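Durkcombe car boot – worth the early start?

fenlandpete
Anyone done Durkcombe lately? Thinking of a pitch in December if they're still running. Heard it's gone up to 11 quid a car.

brit_thibodeau
Did it last month. 11 for a car, more for a van. Took up to 80 all day, mostly kitchen bits and odds and ends. Gates at 6 but get there sooner, the queue backs up to the Friesen garage.

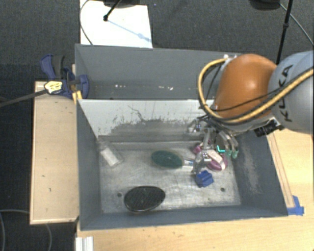
Smaller stuff went first, big things came home again. Dealers all over you before the boot's even open – just say no till your set up.

mossy46
80 is good going. I made less than the pitch fee. Jestcombe is better, proper hard standing and a tea van.

fenlandpete
Jestcombe's too far for me tho.

brit_thibodeau
Disagree on Jestcombe, dead by 10. Fine for buying, rubbish for selling.

mossy46
Depends what you've got. Baby clothes fly out there.

fenlandpete
No baby clothes. Mostly tools and a fish tank. Will try Durkcombe, ta both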